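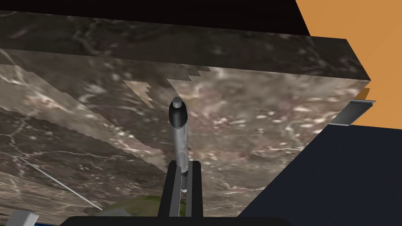
Condville Robotics Club forum
Sim Arm Project > General build talk
Thread: camera view for the pick task, need opinions before we lock it

wristpilot17
ok so quick one. we lock the config after next meeting and I still dont love the wrist cam. We have the sim running, the pick task loads, grasp part is mostly fine. My problem is judging distance. Everything far off looks fine till the arm gets in close and then I'm guessing.

What I want to know:
- is everyone driving from the wrist view only or do you have the side view up too
- did anyone change the field of view from what Ehlers set up in April
- do we score attempts where the operator peeks at the side view

need answers fast, Ms. Clegg wants the form in.

gravelbox
side view up always. don't be a hero

tmorrow_k
wrist only here. thats what the task sheet says. "operator works from the on-board camera." if you use side view its a different task imo

gravelbox
sheet says on-board camera for the SCORED runs. practice runs you can do whatever. reread it

tmorrow_k
I did reread it. It says "runs." doesn't say scored anywhere on that page

gravelbox
page 2

tmorrow_k
theres a page 2??

wristpilot17
lol ok. so wrist only for scored. that's what I was afraid of.

Jade Clegg (club advisor)
Confirming: wrist camera only for scored runs. Page 2, top. Practice however you like but log which view you used, there's a column for it. Half of you are leaving it blank.

Also please stop changing the field of view on the shared config. Copy the file first. I restored it again last night.

sparrowhawk_d
that was me, sorry. thought I was on my own copy

wristpilot17
ok next thing then. layouts. The randomizer puts stuff anywhere, and some of the starts are brutal. Had one where the thing I wanted was way up by the top of the view and I had to creep the arm forward with no idea where the back of the table was.

Dirceu
Which seed? If you post the seed number I can load it. Otherwise we are all talking about different tables.

wristpilot17
didnt write it down

Dirceu
Please write it down.

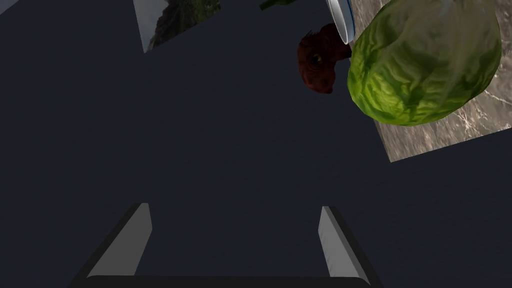 Dirceu
My practice routine, since people keep asking. I start every run with the fingers wide open and I do not touch the close button until I've picked a line in. Then small moves, stop, look, small moves. What helps me most is picking the target by its outline and ignoring the clutter next to it. Take the lettuce here, it has that furry brown animal jammed right up against its left side and the bowl rim behind, so if I come in from the left I'm going to hit the animal first. So I would shift right before going forward, then turn the wrist. It's slower. I don't care about slower, a knocked object costs more than the time does on our score sheet.

gravelbox
disagree on slow. clock matters, 128 seconds goes quick when youre creeping. I go fast to halfway then slow down

Dirceu
Your last log has you knocking things over more than anybody.

gravelbox
and my last log also has the most finished runs so

tmorrow_k
he's not wrong tho, both of you arent wrong

sparrowhawk_d
can I ask a dumb question, is the lettuce even going to fit. it's huge. with the fingers all the way open I can't tell if it goes around

Dirceu
Not a dumb question. From that far back you can't tell from the picture, the close fingers always look big next to the far objects. Check the object size in the asset file against the max opening. Do that before you practice on anything. If it doesn't fit, you push it or you skip it and take the next target on the list.

sparrowhawk_d
where's the asset file

Dirceu
Vuna folder, under props. Sizes are in the text file next to each model.

wristpilot17
wait its called Vuna because of what

Dirceu
That's just what Ehlers named the scene pack. I didn't ask.

kit_m
small thin stuff is worse than the big stuff for me anyway. pen especially. If its upright in the fingers great, you can see what you've got. but if you grabbed it low or its leaning, you go to place it and it swings into whatever

gravelbox
pen is easy. close slow, lift straight up, done

kit_m
lift is easy. PLACING is the problem. Im talking about the second half of the task

gravelbox
ok fair

tmorrow_k
also with a pen you can't tell how hard your gripping. we dont have force readout on the screen. Nenthorpe's team has it on theirs, saw it at the spring thing

Jade Clegg (club advisor)
Nenthorpe built that readout themselves. If someone wants to write one for us, I will approve the time for it. It has to be in before we lock.

tmorrow_k
how long till lock

Jade Clegg (club advisor)
Next meeting. It's on the calendar.

tmorrow_k
then no

sparrowhawk_d
I could try a simple one?? just a number in the corner. finger gap instead of force. we already have the gap value, its in the log output, I'd only be putting it on the screen

Dirceu
Gap is useful. If the gap stops getting smaller while you are still closing, you have something in there. I'd use that.

kit_m
+1, gap number would be enough for me

gravelbox
is that legal for scored runs tho. its not the camera

wristpilot17
ugh here we go

gravelbox
im serious, if wrist only means wrist only then a number isn't a camera. I don't want us to train with it and then lose it

Jade Clegg (club advisor)
Good question. The rule limits camera views. It doesn't mention readouts, and Nenthorpe used theirs in scored runs with no complaint. I'll write to the organizers and get it in writing. Build it so it can be turned off.

sparrowhawk_d
ok on it. will do it on MY OWN COPY this time

wristpilot17
back to my original thing. field of view. do we leave it. I tried wider and you see more of the table, but everything gets stretchy near the sides and I overshoot

kit_m
leave it

Dirceu
Leave it. All of our logs are at the current setting, and if you change it now the 50 practice runs don't compare with anything.

tmorrow_k
I'd go a bit wider personaly. losing the tops of things is a pain. half the time the target's sticking out of view and you have to back up to find out what it is

Dirceu
Then back up. It takes 2 seconds.

tmorrow_k
two seconds every time though

Dirceu
And a wide view costs you on every approach. I did ten runs each way when we started, it's in the old sheet. I was worse wide.

tmorrow_k
YOU were worse wide. I'd like to see somebody elses ten

Jade Clegg (club advisor)
That's reasonable. Anyone who wants wider, do ten runs on a copy, same seeds as Dirceu's, and put the numbers in the sheet before the meeting. If it's clearly better we'll talk. If the sheet's empty we leave it.

tmorrow_k
fine, doing it tonight. Dirceu whats the seeds

Dirceu
Column B. I wrote them down.

wristpilot17
ok ok I get it. starting a seeds column in mine

kit_m
one more for the list, can we make the reset faster. After a bad run it reloads every texture in the room and I just sit there. don't need the walls reloaded, only the objects moved back

Dirceu
There's a flag for it. quick reset, in the launch options. Don't use it if you went through the table or anything weird like that, do a full reload.

kit_m
HOW long has that been there

Dirceu
Since April.

kit_m
im going to scream

gravelbox
lmaooo. over an hour of my life watching that bar

sparrowhawk_d
gap number works on my machine. bottom corner, small, G key turns it off. It flickers a little when the fingers are moving fast, probly needs smoothing. pushing to my branch, somebody please try it before I ask for a merge

kit_m
trying now

kit_m
ok works. flicker is annoying but not awful. could you put it on the other side, mine is sitting on top of the timer

sparrowhawk_d
oh whoops. yes moving it

Jade Clegg (club advisor)
Organizers answered: readouts are fine if they come from the arm's own values and don't show object positions. Finger gap is OK. I've put the email in the club folder.

gravelbox
ok then im in, merge it

wristpilot17
so for the form I'm putting: wrist cam only, field of view same unless tmorrow's runs say otherwise, gap readout on, quick reset for practice. anything else shout now

tmorrow_k
6 runs done, 4 to go. dont send it yet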